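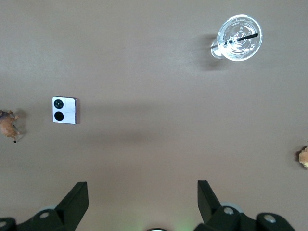
# Tabletop Demonstration Set: Progress Report, April

Prepared for Dizon by the Skimon project team, Grerkcombe site

## Status

Collection is on plan for volume and behind plan for review. The set now holds more than 1,000 accepted episodes of single-arm pick-and-place, recorded by teleoperation with the wrist camera as the primary view. Review lags by 81 episodes. No change to the end date is requested.

## Work this period

Operators moved from single-object trials to mixed layouts. A layout puts unlike items on a plain, unmarked surface: a lidded clear cup with a straw, a small flip-style phone, an animal figurine. Items are spread out, and some are placed at the limits of the wrist view so that the policy has to handle partial sightings. Each episode starts with the gripper open and ends when the named item has been released at the target and the arm has backed away.

Every layout is used for several episodes with a different target item each time. The instruction text is entered by the operator before the run and is not edited afterward. Where an instruction turns out to be wrong (the item named is absent, or a different item was picked), the episode is rejected in full. Relabeling was considered and dropped, as it took longer than recording the episode again.

The Trotico logging software was updated at the start of the period. The update fixed the dropped gripper-width samples noted in our last report. Episodes recorded before the fix were checked, and 27 were withdrawn for gaps in the width channel. All of them have been recorded again.

## Findings

**Clear plastic.** Transparent cups remain the hardest class. Highlights on the lid shift as the wrist moves, and the current grasp model tends to close on the lid rim where it should take the body. Share of accepted episodes with transparent targets was raised in response. We expect to need further examples with the cup at different distances from the lamp.

**Flat items.** Phones and similar thin objects cause finger contact with the surface before closure. Operators now approach more slowly over the last part of the descent. This lengthens the episode slightly and has not affected acceptance.

**Figurines.** Few problems. Grasps across the body hold well. Grasps on legs or head are permitted but tagged, so they can be left out of training if required.

**Straws.** Contact with a straw during approach was logged inconsistently between shifts. The rule is now that any visible movement of the straw before closure counts as early contact. Older episodes will be retagged during review.

## Review backlog

The backlog comes from the second-reader step added at Dizon's request. One reader was trained during the period and a second will start in May. With both in place the backlog should clear without reducing recording hours. Unreviewed episodes are held in a separate store and are not included in the accepted total.

## Spending

Within budget. Finger pads were replaced once, ahead of schedule, due to wear on the inner faces. A spare set has been ordered under the consumables line. No other unplanned purchases.

## Next period

- Clear the review backlog and finish the straw retagging.
- Add 11 new items, with priority to transparent and soft ones.
- Record a held-out set on layouts not used for training.
- Run the first full training pass and report success by item class.

## Decision needed

Dizon is asked to confirm whether the held-out set may share items with the training set, or layouts only. Recording of that set will not begin until this is settled. An answer before the end of May would avoid idle time on the arm.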